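The Repair Table on Wonell Street

The shop is small and you can pass it without seeing it. It stands between a bakery and a place that cuts keys, on Wonell Street, and the sign over the door says only Espinoza, the name of the shoe seller who was there before. The owner never changed it. "A new sign costs money, and people already said they are going to Espinoza," she told me. "So I let them say it."

She mends clothes. She has done it for 11 years in this room, and before that for 7 years in a factory in Utisau, where she sewed the same pocket on the same kind of work jacket all day. I asked her if she was unhappy in the factory. She thought about the question for some time.

"Unhappy, no. I was fast, and I liked to be fast. But I never saw a finished jacket on a person. One time I saw a man wearing it at the bus station and I wanted to go and look at my pocket. I did not go. I was shy."

We talked on a Sunday, when the shop is closed, and she made tea in the back. She does not like to stop working while she talks, so during the first hour she was sewing the lining of a coat.

I wanted to know what people bring. Mostly zippers, she said, and after zippers, trousers of every kind. Knees, hems, and the inside of the leg where the cloth gets thin from walking. Many customers wait too long. "They come when the hole is already as big as my hand. If they come when the cloth is thin, I put a piece behind it, I sew over, and it will be almost not visible. When it is a big hole I can still help, but then you will see it, and you have to like seeing it." 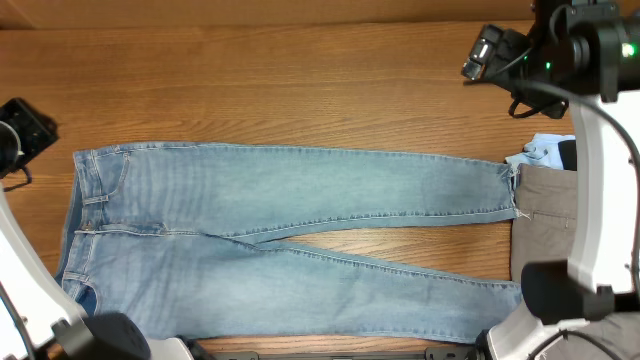
Denim is a subject where she has strong opinions. The older kind is heavy and it is hard for the fingers, but it holds a stitch well. The newer kind often has elastic in it, and when the elastic breaks the cloth becomes wavy and no thread can pull it straight again. She asks customers to wash their jeans before they bring them, and to leave them out of the dryer. "Cloth that was not washed can still shrink. Then my patch is the right size on Monday and the wrong size one week later, and who is guilty? Me."

She keeps a notebook with every job in it. The current one is the third, and the last number she had written in it was 926. Beside each number is the kind of garment, the color of the thread and the price. There are no customers' names. I asked how she knows whose clothes are whose, and she looked at me with some surprise. "I know the clothes," she said.

The thread comes from a small company, Filtanent, that sells it on big cones. She tried cheaper thread for one winter and was sorry for it, because seams came back open and she had to do them again for free. She buys three blues, two grays, black, white and a strong yellow brown for the visible seams on jeans. Other colors she buys only when a job needs them.

Is it possible to live from this? She moved her head to one side and the other. The rent went up in June. A simple hem costs 10 dollars with her, and there are people who tell her that for a little more they can buy new trousers. "I say to them, yes, you can. I don't argue. Some of them go away and some of them stay, and the ones who stay bring me their mother's clothes too."

She would like to teach somebody. Two young people came last year to learn and both stopped after a few weeks. One found better paid work, and the other did not like to unpick old seams, which takes up a big part of the day. She was not angry about it. In the factory, she said, she too would have left if there had been another door.

When I was going, she looked at the sleeve of my jacket and took it between two fingers near the elbow. "This one," she said. "Bring it before winter."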